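Why Does Paint Dry Faster Than Your Patience?

Filed under: Everyday Science, Ages 8 to 11

Paint seems simple. It is wet, you are told not to touch it, you touch it, and now there is a thumbprint on the wall until somebody moves house.

Most paint has three jobs to share out. The color comes from pigment, a powder ground up very fine. The sticky part is called the binder, and it glues the powder to the wall. Then there is the liquid that keeps it all runny enough to spread. In the paint you use at school, that liquid is mostly water.

When the water floats off into the air, the bits of binder squeeze together and join up into a skin. Warm, dry air speeds this along. Cold, damp air makes it sulk.

Oil paint is slower. It doesn't lose water at all. It takes in oxygen from the air and hardens bit by bit, which can take days or weeks. Our test patch of school paint was dry to the touch in 60 minutes. Our oil patch was still ruining sleeves after 4 days.
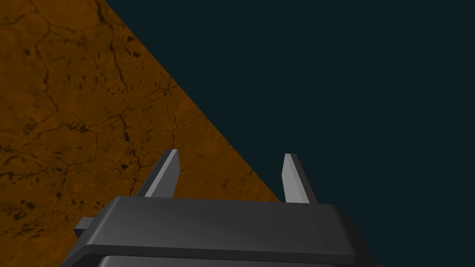 Thick paint is the sneaky kind. The top dries first and looks finished, while the middle stays soft like a pudding. So two thin coats beat one fat one, even if one fat one is much more fun to slap on.

Comments

Duda: I did the thumbprint thing. It was my brother's door.

Jostia: my class tried this and ours took 10 minutes but we used a hairdryer

Kesatance: Is nail polish paint?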